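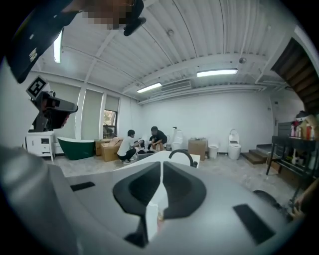 Photos and notes: Reinaldo Bragança
Posted 2023-07-29 in Rooms

The bath room at Barbosa

Barbosa is a single-story building put up in 2000 and used as a parts store until last year. Stamum took over the lease in April and has been turning it into rooms for trying out furniture and fittings at full size. The bath room is the first one with anything in it worth showing. The kitchen and the bedroom will get their own pages when they are further along.

Genivaldo Honorato drew the layout and Josué Cavalcanti did most of the carrying. I helped with both and took notes.

The tub

Dark green and glossy on the outside, with a white rim inside. It is freestanding and sits along the left wall. Sebastião Furtado found it through Ulex, who had it listed as a return. It measures 66 inches end to end, and the door to the hall is 36 inches wide, so it came in lengthwise on a dolly with one person steering at each end.

The first choice was white. Genivaldo argued for a color and I was against it until the tub was in. With this much white overhead it helps to have one dark thing low down in the room.

No water is connected. The supply and the drain are on the plan for the fall, and the tub may move a foot or so once the plumber has seen the floor.

The cabinet

White, with drawer fronts and thin legs, against the same wall as the tub. It came from Cukora in a flat box, and Josué put it together in an afternoon. The instructions skip a step where the back panel goes on. If you buy the same one, fit the back before you tighten the legs, or you will be loosening them all again.

We kept it small so that a person could get out of the tub on either side. Towels go in the bottom drawer and soap, sponges and the spare bath mat above. The legs make it easy to mop underneath, and the mop does get used. This room collects more dust than the others.

The ceiling

Left as it was, white ribbed panels with white beams. Helge Halvorsen priced a dropped ceiling for us and it would have taken most of the money set aside for the floor, so we passed.

The tube lights stayed too. They are bright, and they are not what anyone would choose for a bath at home, but they show marks on a glossy surface very well. I found a scuff on the foot end of the tub within a minute of switching them on. It came out with a soft cloth and dish soap.

The gray vent between the lights was cleaned and put back. It used to rattle. Josué bent one of the clips and it has been quiet for a month.

The layout

Tub and cabinet share one wall so the rest of the floor can be changed around. We tried the cabinet at the far end first and moved it after a week – too many steps with wet feet, according to Sebastião, who walked it in his socks to make the point.

A second sink is next. Genivaldo wants it across from the tub and Helge wants it beside the cabinet, where the pipe run would be shorter. Both positions are taped on the plan in the hall. Write your initials next to the one you prefer.

Still to do

Hooks for towels, at two heights. A mirror that can be taken down without tools. A stool, if anyone has one to spare. Ulex has offered a second tub, a shorter one, and we have not decided where it would go.

Filed under: Barbosa, baths, storage, Stamum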